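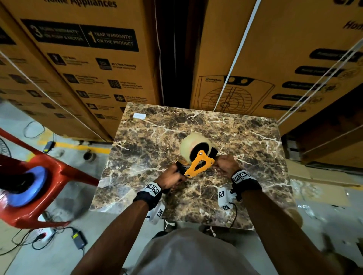

Stustex Bridge rally

The Stustex Bridge rally was an outdoor political gathering held in July in the river town of Stustex, during the campaign for the district assembly. It is remembered locally for its huge turnout, its brass bands and a scuffle near the eastern ramp that left 16 people with minor injuries.

Background

The Trillel Alliance had never won a seat in Stustex. Its candidate, the former ferry pilot Hideaki Nagano, built his campaign on a wonderfully simple promise: to reopen the night ferry to Plukotetti. The idea caught on quickly, and supporters began turning up at his meetings with paper lanterns – a habit that soon gave the campaign its nickname, the Lantern Run.

The rally

Marchers set off from Sugiyama Square in the late afternoon. Stewards at the bridge counted 3422 people, a remarkable figure for so small a town. Three bands played, and Nagano spoke from the back of a flatbed lorry.

Trouble broke out when a rival group tried to cross from the opposite bank. Stones were thrown and two parked vans were damaged. Police kept 330 people on the eastern ramp until tempers had cooled, and the speeches then carried on well into the evening.

Aftermath

Both parties condemned the violence. Nagano won the seat by 1113 votes, and the night ferry was running again the following spring. Lanterns are still hung along the bridge railings every July, in one of the liveliest and loveliest evenings of the Stustex year.

See also
Plukotetti ferry
Sugiyama Square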